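Muvwood Volleyball Club
Frequently asked questions

Home / About the club / Teams / FAQ

Last updated January 25, 2014

Most of the questions we get by email are the same few, so the answers are collected on this page. If yours is missing, write to the club secretary, Kirstin Chisholm, using the form on the contact page.

JOINING THE CLUB

Do I need to have played before?

Not for the Tuition group or the social group. The Tuition group starts from the beginning: how to stand, how to pass, how to serve underarm and then overarm. Players usually stay in it for one season, though you can move up sooner if a coach agrees. For the league teams you should be able to serve overarm reliably and know the basic rotations.

How old do I have to be?

Juniors can join from the school year in which they turn eleven. Adult sessions are open from sixteen. Players aged sixteen and seventeen can play in the adult league teams if a parent or guardian has signed the form that comes with the membership pack. There is no upper age limit, and the social group has several members who played for the club when it was founded.

Can I come and try a session first?

Yes. Your first session is free in every group except the two league squads, where you need to speak to the team coach beforehand. Wear indoor shoes and ordinary sports clothes and arrive ten minutes before the start so that someone can take your details. You can try a second session at the visitor price before making up your mind.

Is there a waiting list?

At present only for the junior intermediate group. The hall limits us to two courts in that slot and the coaches will not run it with more players than they can watch. Places normally come up in January and after the summer. Names are taken in the order they arrive, and brothers and sisters of current players do not jump the queue.

How much does it cost?

Adult league membership is £300 for the season, which covers training, match fees and hall hire. Tuition group, junior and social members pay £80 a term. Visitors pay £4 a session. You can pay the league fee in one go or by monthly standing order, but all of it must be in by the end of the season or you cannot be registered for the next one.

Do you offer a reduced rate?

Full-time students and people out of work pay half. Ask for the reduced rate when you fill in the form and bring proof to your first paid session. We also have a small hardship fund for juniors. Applications go to Kirstin and are not discussed with the coaches.

TRAINING

Where do you train?

All adult sessions are at the Romico Sports Hall. Enter by the side door next to the cycle racks, as the main reception is closed in the evenings. Juniors train at Cordeiro School, in the new gym and not the old one by the playing field. Parking at Cordeiro is limited and the school asks parents not to use the turning circle.

What if a session is cancelled?

We put a notice at the top of the home page and send a text to everyone on the list for that group. If you have changed your phone number, please tell us. Cancelled sessions are not refunded, but where the hall has a free slot we try to put on an extra one.

What should I wear?

Indoor court shoes with soles that do not mark. The Romico staff will turn away anyone in running shoes that have been worn outside. Knee pads are a good idea from the start and are compulsory for junior matches. League players get a shirt on loan and provide their own black shorts. Take rings and watches off before you play. Earrings that cannot be removed must be taped.

Do I need my own ball?

No. The club supplies balls for training and matches. Please put them back in the trolleys at the end – we lose several every season behind the seating at Romico.

I have had an injury or an operation. When can I come back?

When your doctor, surgeon or physiotherapist says you can, and we will want to know what they said. Coaches are not medically trained beyond first aid and will not give an opinion on whether a shoulder or a knee is ready. After surgery we ask for a short note saying which activities are allowed. Many players come back first for serving practice and passing drills, with no jumping, and join in games some weeks later. You can freeze your membership while you are out. Let us know as soon as possible, as we cannot backdate it by more than a month. 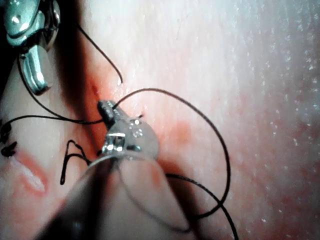
MATCHES

Which leagues do you play in?

The women's and men's first teams play in the county first division. The second teams are in the county third division, which is played in evening fixtures with three matches on a night. The mixed team plays in the Tasten Winter League, which runs from October to the end of March. Juniors do not play in a league but go to four tournaments a year.

How are teams picked?

The team coach picks from those who have said they are available by the deadline and who have been to training. In the first teams the coach picks the strongest side for the match. In the second teams everyone in the squad for the night should get on court in at least one set. If you think you are being left out unfairly, speak to the coach first and then to Kirstin.

How many sets is a match?

County first division matches are the best of five. The first four sets go to 25 points and a fifth set goes to 15, always with a lead of two. In the third division evenings every match is the best of three, with the third set to 15. Winter League matches are played to time, so ask the organisers about the current rules if you are new to it.

Do I have to help with officiating?

Yes, all league members do. At home fixtures we must provide a scorer, and at third division evenings the team that is resting provides the second referee and line judges. The scoresheet looks worse than it is. A training evening is held before each season and there is a worked copy of a sheet in the kit box. If you would like to qualify as a referee, the club pays for the course once you have taken charge of three matches for us.

What happens if we cannot raise a team?

Tell the coach as early as you can. A match called off with less than two days' notice is given to the other side and the club is fined. The fine comes out of general funds the first time. If it happens again in the same season it is shared among the squad.

How do we get to away matches?

In members' cars. Passengers give the driver something towards fuel, and the coach will suggest an amount. Juniors travel with their own parents or with another parent by agreement between the two families. The club does not arrange lifts for juniors.

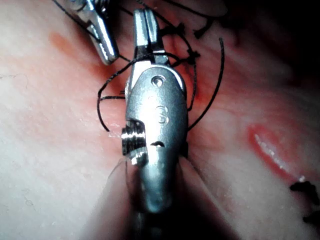
Directions to all the away halls are on the fixtures page. Three of them have changed since last season, so check even if you have been before. For the Tasten hall, postcodes in satellite navigation tend to lead to the loading bay behind the building – carry on past it and take the second left.

Can friends and family come to watch?

At Romico, yes, and it is free. Use the fixed seats and stay off the run-off area at the ends of the court. Hot drinks are not allowed in the hall. Please ask before taking photographs at any match or tournament where juniors are playing.

THE CLUB

How long has the club been going?

We were founded in 2000 as a single mixed team playing on one court. The women's team entered the county league two seasons later and the men's team the season after that. The junior section came last and is now the largest part of the club.

Who runs it?

The officers are elected at the annual meeting in June. Any paid-up adult member can stand and can vote. Parents of junior members have one vote per family. Minutes are kept on the noticeboard at Romico and can be sent by email if you ask.

Are the coaches qualified?

Every group has a lead coach with a recognised volleyball coaching award. Helpers in the junior groups may be working towards one. Everyone who works with juniors has had the checks required for the role, and there is a first aider at each session. The welfare officer's details are in the membership pack and on the door of the Cordeiro gym.

Am I insured when I play?

Registered members are covered for liability to others during club training and matches. This is not the same as personal accident cover, which pays you if you are hurt. If you are self-employed or would lose income through a broken finger, you may want to arrange your own. Visitors are covered for up to two sessions.

How do I leave or change group?

Email the secretary. Terms already started are not refunded unless you are injured or moving away. If you change from the social group to a league team partway through the season, what you have paid is taken off the league fee. Shirts must be washed and returned within two weeks or we charge for a new one.

I left something at training. Where will it be?

Things left at Romico go in the box behind the reception desk and are kept for a month. At Cordeiro they go to the school office, which is open in term time only. Water bottles are thrown away.

Contact / Fixtures / Membership form / Back to top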